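4. Sorting the living room table

The Natska caddy ships with a leaflet that promises a clear table "in minutes". We don't believe it either. Set aside half an hour the first time, and ignore the leaflet's colour wheel, which sorts by shade and will put your cough drops in with the glue.

4.1 Before you start

1. Take everything off the table, including the cloth or mat if you use one.
2. Wipe the glass and let it dry. A cloth laid over damp glass leaves a fog mark that takes a fair bit of rubbing to shift.
3. Put the cloth back, pattern side up. A busy print hides small things, pen caps and pills especially. The leaflet calls a printed cloth "a friendly background". Plain is easier if you own one.

CAUTION: Do not put any open-topped box closer than 80 mm to the edge of a glass table. The manufacturer says 58. We tried 58 with a cat in the house and went back to 80.

4.2 Loading the box

4. Stand rolls and other tall items upright at one end.
5. Lay blocks and flat packs beside them. Don't stack. The leaflet shows a stack of three, and we would like to meet whoever took that picture.
6. Leave cups out. A paper cup with anything left in it belongs in the kitchen.
7. Collect the small stuff last: markers, little bottles, whatever has rolled behind the box. Check that each bottle cap is tight before you lift it.

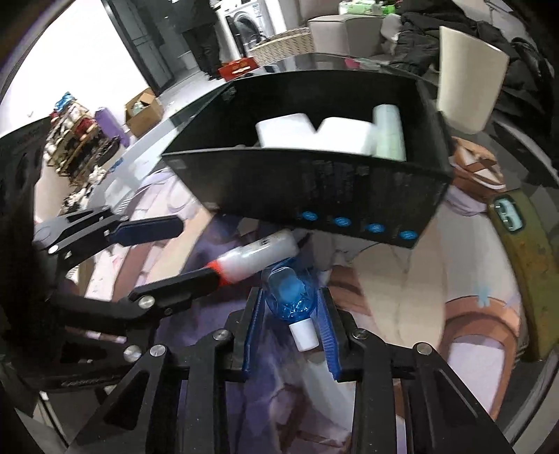
Els Stevens doesn't agree with step 7 and wants it noted that small bottles should go in first, while there is still room to stand them up, and that anyone who leaves them to the end will finish up laying them on their sides and wondering about the smell. She may be right about glue. For eye drops and the like we have left the order as it was.

8. Try each marker on scrap paper. Bin the dry ones. Storing markers tip down for a night is supposed to revive them, and in our experience it revives about one in a great many.

NOTE: The Zamudio insert (sold separately) claims 74 per cent more usable space. It is a strip of folded card. A cut-down cereal box does the same job.

4.3 The sofa problem

9. Clothes heaped on the sofa are not part of this section. Leave them alone until the table is finished, or you will do half of each.
10. If you must move them, move them to a bedroom. A chair only makes a second heap.

CAUTION: Check the sofa cushions for uncapped pens before anybody sits down. Ink on beige fabric is covered in section 7, and the news there is not good.

For refills and spare dividers, see the parts list on page 219.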